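Budgeting for a small manipulation cell: working out the order list 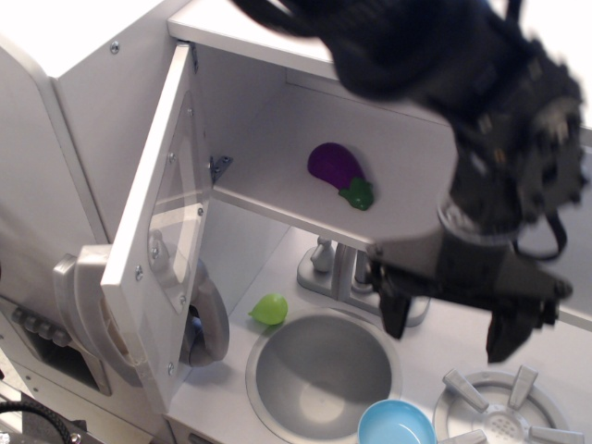
Photo: Detirik workshop / Jumari project

Most first budgets for a tabletop arm cover the arm, the gripper and little else. The steps below are the ones used at Detirik to plan a kitchen cell on a toy unit, and they apply to any bench of similar size.

1. Fix the task before the arm
Write down the furthest and highest points the gripper must reach. On a play kitchen this is usually the floor of the upper cabinet, where the eggplant lies in the photo, and not the sink. Measure with the cabinet door fully open, and allow for the door's swing when placing the base.

2. Size the gripper
List every object to be handled, with its widest and narrowest dimension. A toy fruit and the rim of a plastic bowl make different demands on a two-fingered gripper. Ask the supplier for the full outside width with the fingers spread, as this must clear the shelf edge.

3. Cost the cabling separately
Allow for slack at the wrist, and for clips, sleeving and one spare of each lead. Vustarura quoted us £291 for the set. Delivery was 16 working days.

4. Buy props in duplicate
Order 2 of each prop from the same batch. Shades vary between batches, and a replacement bowl may not match. Check hinges and screws on the furniture as well; doors that are opened all day work loose.

5. Add contingency
Nyberg, who supplied our bench, advise 20 per cent on top of the hardware total. We spent over half of ours on mounting plates.

6. Place the orders in sequence
Arm first, then bench, then furniture. Do not drill the bench until the furniture has been set on it and the reach checked again.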